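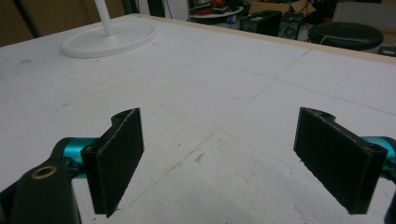
Minutes of the Pickering Street Tenants' Association
Thursday, 8th November, community room
Chair: Grażyna Zieliński
Minutes: Mervyn Sugden

1. Minutes of the August meeting

Approved with one correction. The August minutes said the landlord "will" repaint the stairwells. The letter said the landlord "intends to." Grażyna asked that we copy the wording of letters exactly from now on, given what intentions have been worth so far. The stairwells have not been painted.

2. Heating

Clanlow, the managing agent, sent a two-page letter in reply to our complaint. Mervyn read it out. It says the boiler in the north building has been "fully optimized" and that any cold apartments are likely the result of furniture placed against radiators.

Several people from the north building said they have no furniture near their radiators. One member said her bedroom has been at 58 degrees in the mornings and she has been writing it down every day. The chair asked what "optimized" means and whether anyone had seen a contractor in the boiler room. No one present had.

Agreed to ask Clanlow for the service record, with the date of the visit and the name of the firm. Members in the north building will keep a daily temperature log until the next meeting. Mervyn will hand out a sheet so that all the readings are taken at the same hours. He noted that last winter's logs were rejected because they were "inconsistent," and he would prefer not to give them that excuse again.

3. Smart meters

Clanlow proposes to replace the existing meters with ones made by Triron. The leaflet promises savings of "up to 19 percent."

Discussion was long. The chair pointed out that "up to 19 percent" includes zero. A member asked who pays for the meters and was told the leaflet doesn't say. Another member was in favor, as her current meter is read by estimate and she has been overbilled twice. It was accepted that this is a real problem, though it could also be fixed by sending someone to read the meter.

Mervyn had looked through the small print and found a monthly service charge of $3 per apartment, with no end date. He could not find anything about what happens to the readings or who gets to see them.

Agreed that the association takes no position until Clanlow answers in writing: who pays, for how long, and who holds the data. One member asked that her vote in favor of going ahead be recorded. It is recorded.

4. Laundry room

Two of the five dryers are still out of order. The sign on them says "awaiting part" and has said so since August. Clanlow's phone line gave one member a date, and gave her neighbor a different date the same afternoon.

The new payment app, Nornix, was also raised. It charges before the machine starts and the refund form asks for a receipt that the app does not issue. Grażyna has been refunded once, after three emails. She would not call this a system.

Agreed to request that the coin slots stay in use until the app can give receipts.

5. Rear gate

The lock has been replaced. It works. The chair asked that this be minuted, for balance.

6. Any other business

A member suggested inviting someone from Clanlow to the next meeting. Mervyn said they were invited in the spring and sent a brochure. Agreed to invite them again, by certified mail this time.

A question about bike storage was held over, as the person who raised it had to leave.

Actions

Grażyna: letter to Clanlow on items 2, 3 and 4. Invitation as above.
Mervyn: temperature sheets for the north building, under doors by the weekend.
All: keep copies of any bill marked "estimated."

Date of next meeting to be posted by the mailboxes.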